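June, 6:40 in the evening

Spent the day on revision 4 of the handling procedure for the two-hand gripper sessions. Wiritz wants a clean copy before the Clarnix people visit, and the copy I had was not clean. Three of the clauses contradicted each other and one referred to a table we no longer own.

Detlef Wiegand and I went through it at the bench, clause by clause, with the grippers in reach so that we could argue over the parts instead of over the wording. Detlef Frerichs joined by phone until lunch. Two Detlefs on one call makes the notes hard to read, so in what follows DW and DF.

Clause 2, cables. Old text: "Cables shall be kept tidy." I struck it. Tidy cannot be checked. New text: each cable leaves the gripper at the rear, runs either off the side of the table or back along the forearm, and must not cross the area between the gripper and the container. DW asked for a minimum slack figure. We tried writing one and it depended on the height of the operator, so the clause now asks for a full reach to the far edge of the table with no tension on the connector, checked by hand before the first take.

Clause 3, one item per grasp. This stays as it was. If the jaws close on two packets, the operator opens, lets both go, and the take is marked. No shaking one loose.

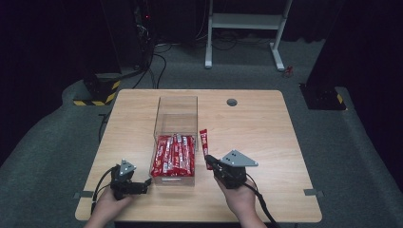 Does a marked take have to be thrown out?
It stays in the set with the mark on it, and the reviewer decides later whether it is used.

I put that pair into the procedure as a note, since it was the question raised most often in the last round. DF would have preferred a decision table. I told him he could draw one.

Clause 4, item orientation. We had a long talk over whether a slender packet should be presented upright or however it comes out. The old text said upright. Jouko Heiskanen wrote in the margin, months ago, "upright relative to what?" He was right and it was never answered. The answer I wrote: relative to the table surface, within what the operator can judge by eye, and only for tasks whose sheet asks for it. All other tasks accept any orientation.

Clause 5, containers. Clear containers are allowed. They must stand fully on the table, open side known to the operator, and must not be moved between takes of the same task unless the task sheet says so. I had "rigid" in there too and took it out, as it was never defined. The wrist cameras see the walls of a clear container mostly as a bright line, and reviewers have complained of that. DW suggested tape on the rim. I am against it for now, because tape on one container and not on the next gives us two kinds of container. Logged as an open point.

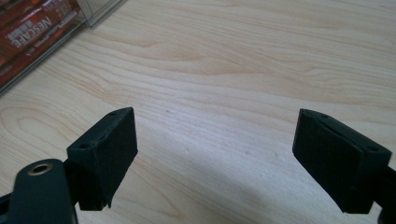 Gripper open, nothing held; red package and clear container at upper left.

Clause 6, pads. This one took most of the afternoon. The old rule was "replace when worn," with no account of what worn means. I pulled the log that Ingeborg Tiedemann kept over the last period: 2,597 takes, of which 1,188 used small packets and the rest mixed goods. Her log has pad changes by date but no reason for the change, so it gives us the interval and nothing on the condition. I am not blaming her. The form had no field for it.

New text, in three grades:
Grade A. Fuzzy or dull surface, edges whole. Continue.
Grade B. Fraying at a corner, or a seam that has begun to lift. Continue to the end of the session, then replace both pads.
Grade C. Pad loose from the block, or block showing through. Stop and replace both pads.

Both pads each time, including when one looks fine. DW objected on cost. I looked up what we pay and the objection was withdrawn. The form gets a field for the grade, to be filled in at the start and at the end.

Clause 7, start position. Fingers open, nothing between them, both fingers clear of the table surface and of any item. Hold still for a count of two. The hold is what people skip. In the batch DF reviewed, 100 takes had no usable still period at the start, and he had to set the start point by hand on every one of them - a dull week, by his account. 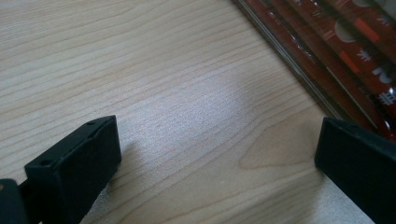

The count of two is spoken or silent, whichever the operator likes, but it begins after the hand has stopped moving. I added that last part after watching DW try it. He started counting on the way in, and so did I when it was my turn. A habit like that will not go away because of a line on page 3, so it goes on the card as well.

We dropped the idea of a beep. Cordeiro uses one at their site and Jouko says operators there now wait for the beep even in tasks that have none.

Clause 8, shiny wrapping. New clause. Glossy film throws reflections, and so does the table under bright overhead light. The rule is modest: do not change the lights during a task, do not peel or cut the wrapping to reduce glare, and do not turn the item by hand between takes to get a nicer view. If a reflection hides the item so much that the operator cannot find its edge, note it and carry on. We want the glare that a shop or a kitchen would give. Brimen asked for a glare limit in figures. I have no instrument for it and said so in the reply. 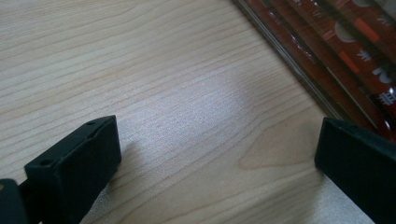 Wrapped item at upper right, partly behind the right finger. Jaws open.

Clause 9, overlap in the wrist view. A finger may cover part of the item. It should not be corrected by shifting the item. DF wanted a limit here too, "no more than half." I left it as a recommendation, because an operator holding the tool has no way to see what fraction is covered.

Clause 10, floor. Nothing on the carpet within a step of the operator's feet except stands and their bases. Cables from the tower to the table to be brought around the side. DW will look at what cable covers are in the store room. I wrote the clause first and walked the floor with it second, and had to change the wording twice.

Numbering: the document register gave us 1,729 for this procedure. The old number is retired and must not be reused, and the cross-references in the pad form and the operator card have to be changed over. I found four in the card alone.

Open points tonight:
- tape on container rims (me)
- decision table for marked takes (DF)
- cable covers (DW)
- grade field in the pad form (Ingeborg, if she agrees)
- whether clause 4 needs a sketch

Ottmar Wiegand reads the whole thing tomorrow morning. He has not seen any earlier version and he has never held one of the grippers, so where he stops and asks, I will mark the line and rewrite it. Printed one copy, single-sided, wide margins. Left it on his chair at 6:25.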